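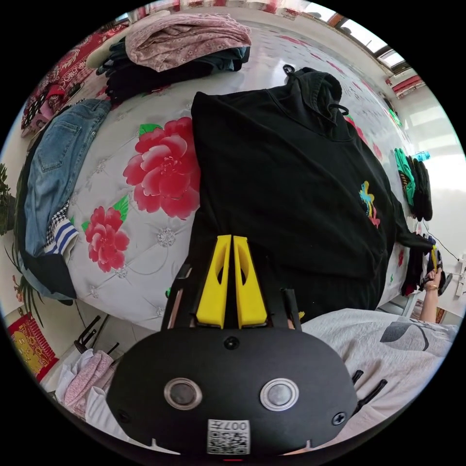
Satier say the folding fault was a software matter and that it has been dealt with. I have read their note four times and I still can't find the part where they explain why the arm at Cestenmont kept pulling. It had hold of a drawstring, the string had gone round the base of one finger, and the force reading stayed low enough that nothing tripped. The demonstrations it learned from are done by hand, garment by garment, on whatever bed or table is to hand. Look at the hoodie laid out on the peonies, with its dark drawstring looping out from the neck and the two yellow fingers pressed down on the cloth. The fingers have hollow cutouts. Anyone who has emptied a washing machine could tell you what a cord does when it meets a hole.

Unit 007H, going by the label. Black hoodie, white quilted bedspread, folded jeans and other clothes down the left side, another hand busy with dark clothing on the right. A person holding the tool feels a snag in the wrist and lets go. I would like to know where in the training data that letting go is written down, and Satier's note doesn't say.

What happened, as far as I can piece it together. It was October, just after 3 in the afternoon. Tainá Vieira was on the bench next to the arm. The arm closed on a hooded top, lifted, and didn't release when the fold was finished. It went back to its start position with the top still attached and pulled the garment tray off the bench. The tray landed by her foot. She pressed the stop. The log has the run down as a completed fold.

That last bit bothers me more than the tray. A run that ends with a tray on the floor and is marked complete will be counted as a good one, and it was. The figure Satier like to quote is 2,000 folds with 5 faults. I asked Iveta Polák how many of the remainder had been looked at by a person and she said they had checked 100. I asked whether any of those had cords. She is going to get back to me.

The fix, so far, is a lower force limit and a line in the instructions telling staff to tuck drawstrings in before loading. Kwesi Ametepe thinks the limit will do it. Maybe. A lower limit catches a hard pull. The one at Cestenmont was a slow, soft pull and stayed under the old limit for most of its length. As for tucking the strings in, if somebody has to handle every hooded top before the machine does, they may as well fold it.

Lucimara Pacheco asked for blank fingers, without the cutouts, to try on the same garments. Brivex quoted for a set and the order is sitting with Sebastião Marinho. Until they arrive the arm is still running on towels and T-shirts, with the stop button moved to the near side of the bench.

Corrections to the times above are welcome, especially from anyone who was on the afternoon shift. I'd also like to see the unedited log, which I've asked for twice.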